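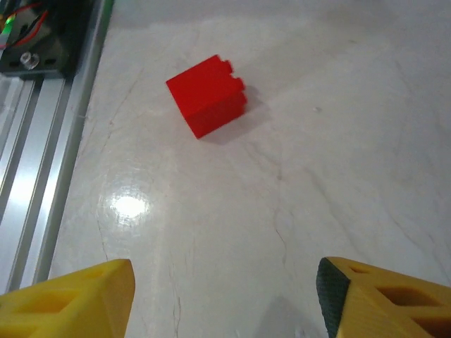

Volley : Porketti passe en demie, et vite

Trois sets secs contre Dradus, devant 400 personnes. Archie Halliday : 34 passes, 4 aces, une cheville strappée. Pas mal pour un remplaçant.

En face, réception en miettes dès le premier temps mort. Le coach n'a pas voulu parler, il est sorti par le parking.

Reste Tostico en demi-finale. Salle pleine annoncée, les billet partent depuis hier. Munasinghe joue l'autre match, à l'extérieur, sans son central blessé depuis juillet.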